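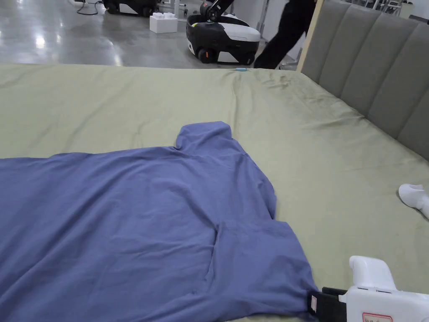
Home Robot Build: Questions We Keep Getting

Last updated in February by Alfredo Macapagal

Is the Ocampo build going to fold my laundry?
No. It folds short-sleeved T-shirts, some of the time, if a person spreads them out first. I wouldn't sell your dresser.

But the Flelletti video shows a whole basket done in one go.
I've seen it. Ask how many takes it took and how much it was sped up. If they publish an uncut run I'll watch it, and gladly change this answer.

What does it cost?
My share of the parts came to $3,621, before shop dues. Anyone quoting you less is probably leaving out the motors they burned.

Why practice on a bed and not a table?
People fold on beds. A sheet also slides and wrinkles under the shirt, and a method that needs a hard, flat table won't be much use in my bedroom.

Which part of a shirt is hardest?
The collar, by a long way. It stands up in a hump, and every crease in the upper back seems to start there. Sleeves are easier — get hold of the hem and you can at least pull it straight.

Should I buy the Treteck fingers?
Print your own first. You'll change the shape more than once.

How many practice folds do I need?
The Kundosia guide says 30. I did that many and had a machine that knew one shirt. Change the shirt, the color of the sheet and the lighting, then count again.

What counts as a good fold?
Our rule is 4 clean folds out of 10 before we'll call a change an improvement. It's a low bar, and plenty of clever ideas haven't cleared it.

Is it safe around kids or pets?
I wouldn't run it near either. Keep one hand on the power switch — the software stop is software.

Can I come and see it?
Monday evenings after 7, at the shared shop. Bring a T-shirt you don't care about. Dress shirts, hoodies and fitted sheets stay home for now.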